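# Apprentissage par démonstration : guidage à la main ou télécommande ?

**mavuv_ozan**

Bonjour à tous. Je travaille sur la saisie d'objets en vrac dans un bac, avec un bras KUKA. Jusqu'ici on enregistrait toutes les démonstrations au joystick 3D. On en a 946 de bonnes sur cinq objets, et la politique apprise hésite encore beaucoup à l'approche. Je me demande s'il faut continuer comme ça ou passer au guidage manuel, en tenant le poignet du bras.

Ceux qui ont fait les deux, vous en pensez quoi ?

Ozan Akgül

**caron_bis**

Guidage manuel sans hésiter. Au joystick l'opérateur s'arrête tous les cinq centimètres pour regarder, et le modèle apprend les arrêts. Regarde tes courbes de vitesse, tu vas les voir.

**Fadime Ç.**

Pas d'accord. À la main, tu as l'opérateur dans le champ de la caméra. Si tu apprends à partir des images, il faut rejouer chaque trajectoire sans personne, et entre-temps les objets ont bougé. À Urnetberg on a perdu 290 démonstrations comme ça.

Ozan, tu peux montrer ton bac ? Ça dépend beaucoup des objets.

**mavuv_ozan**

Voilà le poste, avec un bol, une brosse à cheveux, une assiette Minnie, une canette écrasée et un rouleau de ruban adhésif noir.

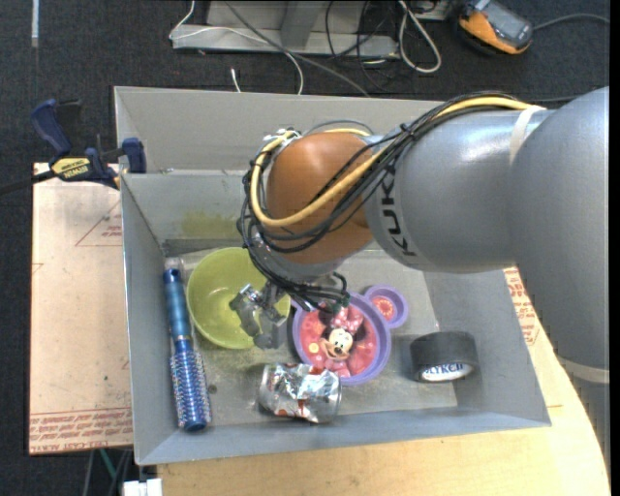 *Dernière modification par mavuv_ozan à 16 h 42*

La brosse le long de la paroi gauche est la pire. Au joystick, il me faut trois ou quatre essais pour orienter les doigts sans toucher le bord. Le bol passe bien si on pince le rebord. Pour la canette, je descends droit dessus.

**caron_bis**

Avec les câbles qui pendent sous le poignet, je comprends que tu n'aies pas envie d'y mettre les mains. Je les remonterais sur l'avant-bras. Ils passent devant l'assiette en plus, si ta caméra est à cet endroit elle ne voit pas toute la forme.

**mavuv_ozan**

Oui pour les câbles. J'ai une deuxième vue depuis l'autre côté, mais elle ne sert pas encore à l'entraînement.

**Fadime Ç.**

Commence par là. Et pour la brosse, sépare l'approche et la prise. Tu télécommandes jusqu'au-dessus de l'objet à vitesse constante, tu valides, puis tu passes en mode fin avec un gain réduit. Chez nous les pauses ont presque disparu.

Coupe aussi les segments immobiles avant l'entraînement. Attention à garder ceux où la pince se ferme, le bras ne bouge pas non plus à ce moment-là.

**joltberg**

On a 2651 démonstrations, toutes à distance, avec un seul opérateur. Ça marche bien tant que c'est lui qui dispose les objets. Dès qu'un collègue remplit le bac, les échecs remontent. Je regarderais la variété des positions avant de changer de méthode.

**caron_bis**

D'accord avec joltberg sur les positions. Pour le reste je maintiens : objet contre une paroi, je guide à la main et je rejoue.

**mavuv_ozan**

Merci. Je vais faire 16 essais sur la brosse avec le gain réduit, puis 16 en guidage manuel une fois les câbles rattachés. Fadime, tu réduis le gain de combien ?

**Fadime Ç.**

Divisé par quatre en translation, par deux en rotation. Plus bas, l'opérateur force sur la manette.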